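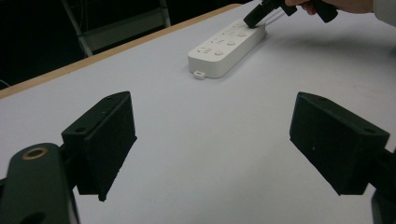 White tabletop with a wooden edge. Photo: Kumaresan Unnithan

Nerkska Home Host Kit: a review from a weekly radio presenter

By Gopinath Nambiar
November 18, 2022

I present a music and talk program on Flillitz, a small community station that plays old film songs, a little jazz, and long conversations with people who used to be on the radio. For the first years I went to the studio for every program. Then the station moved to a smaller building, the studio hours became difficult, and the presenters were asked to record at home whenever possible. I bought the Nerkska Home Host Kit for this purpose. I have now used it for 11 months, and I think this is enough time to have an opinion.

I should say first that I am not a sound engineer. I learned radio by sitting next to older presenters and watching their hands. So if you want graphs and measurements, you will not find them in this review. I can tell you how the kit behaves when you have a program to finish and the clock is going.

What you get for the money

The kit cost me 200 dollars. In the box there was one microphone, a desk arm, a foam cover, closed headphones, a small mixer with two microphone inputs, and all the cables. There was also a printed guide. The guide is short, and the English in it is worse than mine, but the drawings are clear and I connected everything in one evening without calling anybody.

The mixer is connected to the computer with one cable and takes its power from the same cable. I like this very much. My old mixer, a Baltska which I used for many years, needed its own power supply, and that power supply made a humming noise that all my regular listeners knew. One of them wrote to the station after my first program with the new kit and asked if I had moved to a different house.

The microphone

The microphone is made for speech and it is good for speech. My voice is rather low, and on cheap microphones it becomes like a man talking inside a cupboard. On this one the words are clear and the low part is still there. I sit a hand's width away, a little to the side, and the "p" sounds do not explode. With the foam cover they are better still, but the cover is a loose fit and mine has fallen off during a recording more than once.

It does not pick up much from the sides. My street has a bus stop and I was worried about it. The buses can be heard if I stop talking and turn up the volume on purpose. Under normal speech they disappear. A dog is a different matter. Nothing in this price can help you with the neighbor's dog.

For singing I would not recommend it. In December a guest came who performed in stage musicals when she was young, and she very kindly agreed to sing one verse. The loud notes had a hard, thin sound, and I could not repair it afterward. I played the original record instead and she was polite about it.

The mixer

The faders are short but smooth. If you have ever opened a record under your own voice, slowly, so that the listener does not notice where the talking ended, you know why a smooth fader matters. On the Nerkska I can do it with one finger. After 11 months the fader on the first channel has become slightly scratchy at the bottom of its travel. I don't hear it in the recording, only feel it.

There are three colored buttons for short sounds. You load your jingle, your opening music, and one more thing, and you press to play. I use the first for the station call, the second for my opening tune, and the third I have stopped using, as it is placed too near to the mute button. I once played applause over a man who was telling me how his father died. It was a recording, so I could cut it, but I had to apologize to him and we both lost the thread. In my opinion this is the worst mistake in the design. The mute button should be alone, and it should be big.

The headphone output is loud enough, but there is only one. For a host who invites guests to the table this is a real problem. I bought a splitter and with it the volume is lower for both of us. The kit is sold with the words "for you and your guest" on the box, and then the guest has no headphones and no second microphone. You must buy them. A second microphone of the same model was another 50 dollars, and a second desk arm was not offered at all, so my guests have a table stand.

The desk arm

The arm is the weak part. It holds the microphone well enough when you don't touch it. When you do, the springs ring, and the ringing goes into the recording. Kumaresan Unnithan, who edits the morning programs at our station and has the same kit, put small strips of cloth inside the springs of his. I did the same and the ringing is much less. The clamp needs a table edge that is not too thick, and it leaves a mark, so put a piece of card under it.

The headphones

They are comfortable for an hour. Our program is 2 hours, and in the second one my ears become warm. The sound is a bit bright. I could hear every small mouth noise, and for some weeks I was cleaning up things that no listener would ever notice. Now I use my older pair for editing and the Nerkska pair only for recording.

The software

You can download a recording program from the company. I tried it for two programs. It saves each microphone separately, as it should, and it has a nice large clock. But it stopped once in the middle of an interview and the last part was lost. I went back to the free software I knew before, and the mixer works with it without any trouble. If you do not already have something you like, try theirs, but make a second recording on your phone.

Service

I wrote to Nerkska once, about the foam cover. They answered in four days and sent a new one without charge. It is also loose.

Who should buy it

If you present alone, mostly talking, with records or files in between, I can recommend this kit. The microphone and mixer together are worth the price, and you may consider the rest as a gift. My listeners in Hegde, where the signal is not strong even on a good day, say they understand me better than when I was in the old studio, and I was very glad to hear this.

If you have a guest every week, add up the cost of the second microphone, the stand, the splitter and the second headphones before you decide. There are kits made for two people and they may be cheaper in the end. For live programs I would also be careful, on account of that mute button.

Good: clear speech, one cable only, smooth faders, easy to set up.
Not so good: noisy arm, one headphone output, mute button in the wrong place, unreliable software.

My mark: four out of five for a solo host, three out of five for a host with guests.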